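The Folding Gospel, Reconsidered

By Noura Semaan

My aunt folded shirts on the bed, badly, for fifty years, and her closet never fell on her. I think of her whenever another expert turns up to tell me I've been doing laundry wrong.

The latest is Noel Sison, whose evening class, Sketwood, has taken over the upstairs room of a fabric store in Grostside. For $90 you get two hours, a cup of tea and a printed card with the steps of what he calls the still fold. Clothes must be laid flat, smoothed from the middle outward, and left alone for a moment before anyone makes a crease. The moment matters, he told us. I asked why. He said the cloth needs to settle.

Does it? I've folded a lot of cloth and never seen it settle. I wrote the word on my card with a question mark and kept going.

To be fair to Sison, he's good at this. He took a wrinkled dress shirt from the pile, turned it face down, brought in one side, laid the sleeve back along itself, did the other side, and had a tidy rectangle before I'd found my own collar. Eleven of us clapped. Then we tried it, and the room filled with lumpy parcels. Tamer Boutros, at the next table, made one that looked like a throw pillow. He has three teenagers and does the wash for all of them. "I came for speed," he said. "This is going to add an hour."

He had a point, so I went home and put it to the test. For seven weeks, starting in March, I folded everything in the house by the card. My husband's work pants, the dish towels, the fitted sheets (more on those later, none of it kind). I kept a notebook, and by the end it had 1,325 items in it. This is more than I ever wanted to know about my own laundry.

The good part first. Flat folding on a bed really is easier than folding against your chest, which is how most of us do it while watching television. A big surface lets you see a crooked hem before it gets locked into the fold. T-shirts came out better. So did pajama bottoms. My back liked it less, since a mattress is too low for anyone over five foot four, and the class tables had been at a nice height that my bedroom can't match.

Now the rest. The still fold assumes that clothes are shirts. It has clear instructions for things with two sleeves and a collar, and a line at the bottom reading "adapt for other garments." That line is doing a great deal of work. A wrap skirt has no obvious middle. A hooded sweatshirt has a lump where the middle should be. Anything wide and floppy has to be talked into having edges at all.

Dark clothes are the worst of it. Black on a pale sheet ought to be simple, and the outline is. Inside the outline you're on your own. Seams vanish, a sleeve lying on a front panel looks like more front panel, and you end up patting the thing to find out where it's doubled.

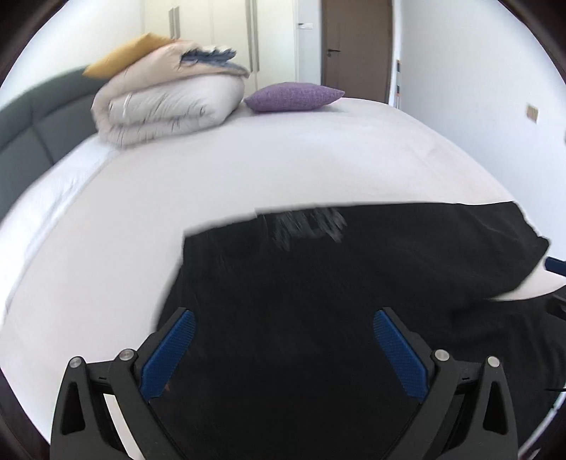 Sison's advice for black clothing is to work by touch and trust your hands. Mine put the back of a cardigan on the outside twice in one evening. I got better results by turning on the overhead light and finding the care label first, a trick I learned from my aunt at no charge.

Rima Kanaan, who has run the alterations counter at Sebastian for longer than she'll admit, laughed when I read her the card over the phone. She folds black pieces inside out. The seams show, the lint stays on the wrong side, and you can tell the front from the back. "Who is he folding for?" she asked. "The drawer doesn't care."

There's also the matter of the equipment. Sketwood sells a folding board called the Plimon, a hinged plastic panel in a shade of oatmeal, and by the second hour of class it had come up more often than shirts had. Khrystyna-Mariia Sirko, a classmate who bought one on the spot, lent me hers for a week. It makes very even T-shirts. It is too narrow for my husband's sweaters, and it now needs a place to live, so I've gained a neater drawer and lost part of a shelf.

As for fitted sheets, the card gives them four steps. I followed all four, many times. I have a ball.

When I wrote to Sison with my complaints, he replied politely that most people need longer than seven weeks, and that there's an intermediate class. I haven't signed up. I've kept the flat start for shirts, Kanaan's inside-out rule for anything black, and my old method for towels, which is to fold them in half until they fit.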